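On February 9, 2019, the Trullevton laboratory opened its comparison of two grippers, the Callus and the Braden, on a table of kitchen goods.

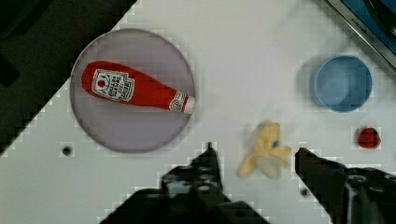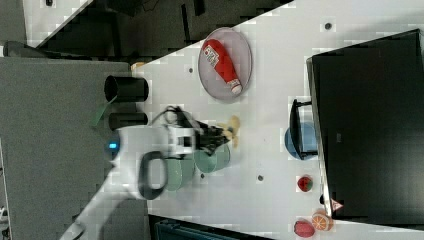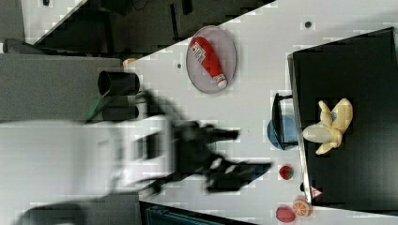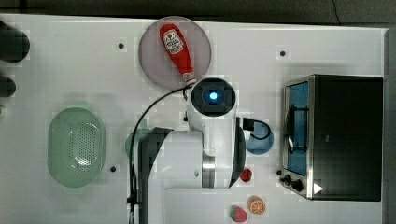

Each gripper is allotted 51 trials, and Valbona Kovačević scores them from the logs. Soft goods are weighted most heavily in her scoring. A ketchup bottle lying across a plate, with its cap near the rim, requires a different approach angle from a strawberry on the bare tabletop. Results are due in March.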